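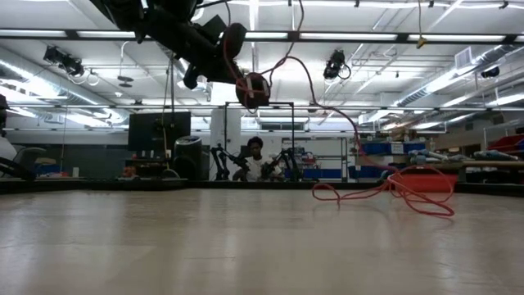
Best way to light and store stuff in a shared workroom?

12 replies · 373 views

marina_s
4/3/19
We're taking over half of a shared room and I get to decide where things go. The long table is light beige and smooth, and it shows streaks from the ceiling lights. The lights run in one long strip across the room. I do a lot of close work and the shine bothers me by the end of the day. Do I change the table or the lights? The other question is storage. We have a gray metal shelving unit with blue bins in it, more shelves beyond that with bins and rolled materials, and some red bins off to the right. My budget is 785 for everything.

benchpress30
Don't touch the lights in a shared room. You'll be arguing with the landlord until July. Get a matte mat for the part of the table where you sit and leave the rest bare.

L. Konstantinidis
Disagree on the mat. I had one for two years and the edges curled. Every sheet of paper I slid across it caught on the corner. A diffuser panel under the fixtures is cheap and comes off when you leave.

benchpress30
Mine hasn't curled. Did you store it rolled up?

L. Konstantinidis
Yes, for a winter. Maybe that was it.

vpsarras
What are you doing with that red cable? I'd sort that before spending a cent on lighting. A loose coil in the middle of a table takes up the best working spot. Put a hook under the edge and hang the spare length there.

marina_s
Fair point. It does need some slack so I can't just shorten it.

vpsarras
You don't have to shorten it. Make one big loop, two hook-and-loop straps, done. Don't wind it tight around your hand and elbow, that puts a twist in it.

Christos V
Straps yes, hook no. Anything under the table edge gets your knees. I'd run it up and over and come down only where you need it.

vpsarras
Depends how tall you are, I guess. Never hit mine.

Christos V
I'm tall.

loukia_p
On the bins: decide what red and blue mean and write it on the shelf as well as on the bin. At my old job blue was supplies and red was work in progress, and it held up fine until we ran out of blue ones and somebody bought green. We had 1,000 small parts in the wrong place by the end of that month.

benchpress30
Color coding is overrated. Big labels on the front, all bins the same color. Then you can replace any of them.

loukia_p
She already has two colors. Why buy new ones?

marina_s
Not buying new bins. Red will be things in use and blue will be stock. The rolled materials I'd like to stand upright but they tip over.

L. Konstantinidis
Tall crate with a divider. Or lay them flat on the bottom shelf if it's deep enough. Measure first, I didn't.

marina_s
Thanks. I'll try the mat on one end and price the diffusers. Straps are ordered.

Share · 4 shares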